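Sunday, February 3, 2019

Day 34 of the no-sugar thing, or the low-sugar thing, depending on who is asking.

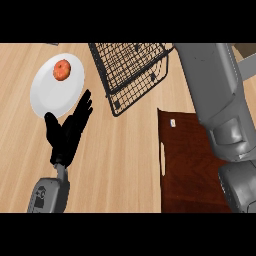 Apple, white plate. Dessert, allegedly.

Closter came up again at lunch. Roald Öberg has joined, which makes three people at work, and he has the app open on the table before his soup is cool enough to eat. He read me his number. Everybody on the plan has a number, and it goes up when you're good and down when you eat a bagel. His was 84. I asked 84 what, and he said it was a composite. I asked a composite of what and he scrolled for a while and then said it was on the website.

So tonight I looked at the website. The plan costs 150 dollars for the first stretch, and that doesn't include the powder. The powder is called Prilness and you stir it into water before meals to "prepare" yourself. Prepare for what, lunch? I read the whole page on it twice and could not find a sentence that said what it does. It supports things. It helps maintain other things. There was a link to the research and the link went to a page of customer letters, most of them signed with a first name and a state.

I should be fair, seeing as I'm the one who gave up cookies on New Year's Day based on a magazine article I read in a dentist's waiting room. That article didn't have much behind it either. It said sugar cravings go away after three weeks. Three weeks was up a while ago and I would still knock over a child for a cinnamon roll. The article also said fruit would start to taste "like candy." I've been eating an apple most nights after supper and they taste like apples. Some of them don't even taste like that much, it being February and the store being what it is. The good ones were gone by Thanksgiving.

Have I lost any weight? Two pounds, on a scale that gives me a different answer if I move it to the other side of the bathroom. Do I sleep better? I slept badly Tuesday and well on Wednesday and ate the same supper both nights. Mom says my face looks thinner, but Mom said that in the fall too, when I was living on toast and jam.

What I have noticed is that I have more money in my wallet by the end of the week, which makes sense, as the bakery on the corner is no longer getting any of it. I could have worked that out without the magazine.

The other thing I don't buy is the calorie target. Closter gave Roald 2345 a day. I'd have more faith in 2300. Where does the 45 come from? He told them his height, his weight and whether he considered himself active, and he considers himself active because he parks at the far end of the lot. You put in a guess and you get back four digits. I said this to him and he told me I had a negative attitude toward wellness, a phrase I'm nearly sure is also from the website.

Later he said his knees feel better. I don't want to argue with a man's knees. He did also get new shoes at Christmas.

Called Jen after supper and she has a different theory, which is that it all comes down to when you eat, and nothing after seven. She has been doing it since before the holidays with a break for the holidays. I asked how it was going and she said she'd been very hungry at nine. We talked for most of an hour and I could hear her unwrapping something toward the end.

I told myself I'd keep going until June and then decide. I don't know why June. It sounded like long enough to be serious. I said the same about the rowing machine, and I paid 200 dollars for that and it's holding up the winter coats. Maybe what I'll do is stop at the end of this month, have one cinnamon roll, and see whether anything happens. If the magazine is right I should feel terrible. I'd like to find out for myself.

Out of oatmeal. Need dish soap, lightbulbs for the hall, stamps. Car has to go in before Thursday for the noise, which of course it didn't make once on the drive home today.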